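Progress report to Ondard – handling code of practice for shared manipulation benches
Reporting period ending January
Prepared by Bit-na Min, Plondstead site

1. Status

The draft code now has 36 clauses, of which 20 are agreed. The remainder are with Hyun-seo Sun for a second reading. Work on the bench trials is on schedule. The written guidance for operators is behind by one drafting round, and the revised date is given in section 5.

2. Scope agreed this period

The code applies to single-arm work on fixed bench props, with a person within reach of the emergency stop. It sets rules for prop layout, grip and release, contact with fixed surfaces, and the recording of faults. Mobile bases are excluded. Do-yoon Hyun asked for two-arm work to be included; this has been deferred to the Trinari phase.

3. Contact and lowering (clauses 11 to 17)

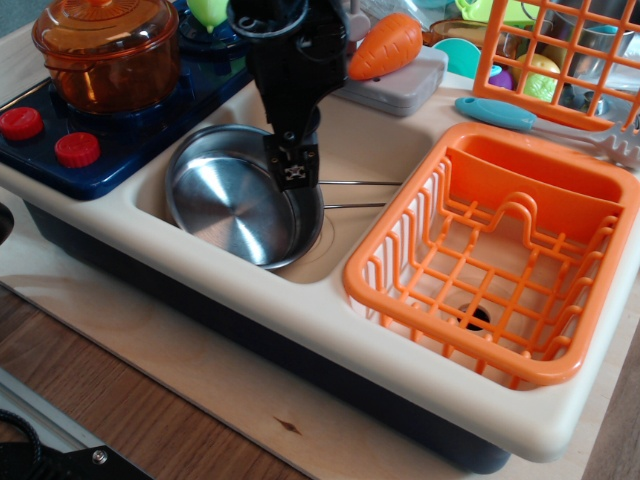
Clause 14 limits downward speed once a held or approached object is inside a walled receptacle. The previous wording referred to "containers" and was read differently at each site. The new wording covers any case where the fingers pass below a rim, as with the steel saucepan in the left basin of the toy sink, where the fingertip is just inside the pan. The pan's wire handles point towards the ridge between the two basins, and clause 15 now requires projecting handles to be included in the clearance check. The earlier draft measured clearance from the body of the object only.

Si-woo Ahn reviewed 63 fault records against clauses 11 to 17. Most could be classified without argument. The exceptions concerned light contact with a divider or ledge, which some operators logged as a fault and others did not. The draft now asks for all such contact to be logged, with severity entered separately.

4. Holding and tilt (clauses 18 to 22)

Clause 19 requires the operator to state the intended holding angle before a run begins. Clause 20 deals with objects held by the rim, where the load is off-centre and the object may rotate in the grip. We propose a hold of 60 seconds as the acceptance check. In-ho Yang considers this too long for routine use and has suggested keeping it for new fingers and new props only. A decision is needed from the steering group.

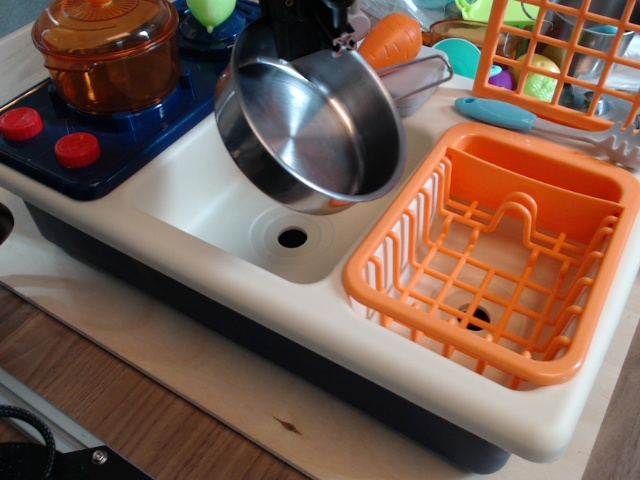
Figure 2. Saucepan held tilted above the left basin; dish rack in the right basin.

Clause 22, on neighbouring props, is unchanged – items on the back ledge may stay in place during a run, provided that their positions are noted on the layout sheet.

5. Next period

Second reading of the open clauses will finish in March. The operator guidance will follow in April, after a trial reading by the Bang team. No change to the budget is requested.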